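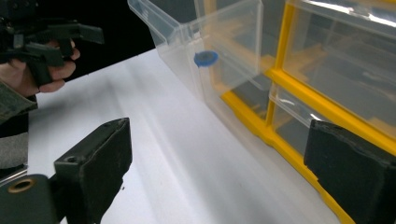 The little yellow drawer cabinet, on the white table

10/08/2022
by Fermín Salinas

Hello all,

Catching up on the small parts thread, and I wanted to answer Weronika properly because I've had exactly the same muddle on my own bench for years. Her message, for anyone who missed it:

> From: Weronika Śliwiński
> I've inherited my uncle's tins. There are washers, caps, bits of
> brass, those fiddly blue discs, all in together, and I've spent
> most of February tipping them out on newspaper to find one thing.
> Do I want one of the small cabinets with clear drawers, or should
> I save up for the big Tromholm wall unit? And how do you decide
> what goes where? I start sorting, get cross and put it all back
> in the tin.
>
> Weronika

Get the small one! I did it the other way round. I bought a Tromholm second-hand, screwed it to the shed wall and felt very pleased with myself, and then found I was walking back and forth to it all afternoon with one screw in my hand. It's lovely for stock you hardly touch. For the stuff you're using, you want something that sits on the table in front of you.

Mine is the yellow one with nine clear drawers, three rows of three, and a handle on the top so it can go indoors when the shed is freezing. You can see through the fronts, so I've never bothered with labels (my Coughlan labels all curled up and dropped off anyway, and I was forever finding them stuck to my socks).

As for what goes where, I'd start with every drawer empty and one piece on the table. Just one. It sounds daft, but if you tip out the whole tin you'll do what you did before and give up.
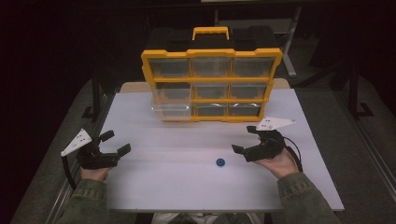
So say it's one of your blue discs. Pick a drawer for it, pop it in, and then fish out the next thing. If it's like the first it goes in with it, and if not it gets a drawer of its own. By the time you've run out of drawers you'll know which sorts can share. I keep washers in the middle row as I'm in and out of those the most, and anything heavy goes along the bottom so the whole thing doesn't feel tippy when I pull a drawer.

Do use a pale table if you've got one, or put an old white sheet down. I worked on a dark green cloth for ages and lost no end of little black grub screws on it.

Somebody asked about counting. I did count once, for the Kemell clock job – 2,088 washers and 19 I couldn't identify – and I wouldn't do it again. It took two evenings and I've never needed the number. The 19 are in a jam jar on the windowsill if anyone fancies a go at them.

One question back to the list. Has anybody tried the Butar dividers, the ones you cut down yourself? I'd like to split a couple of my drawers in half but I don't want to end up with gaps that the small stuff slides under.

Weronika, let us know how you get on with the tins, and if there are too many blue discs I'll happily take a handful.

All the best,
Fermín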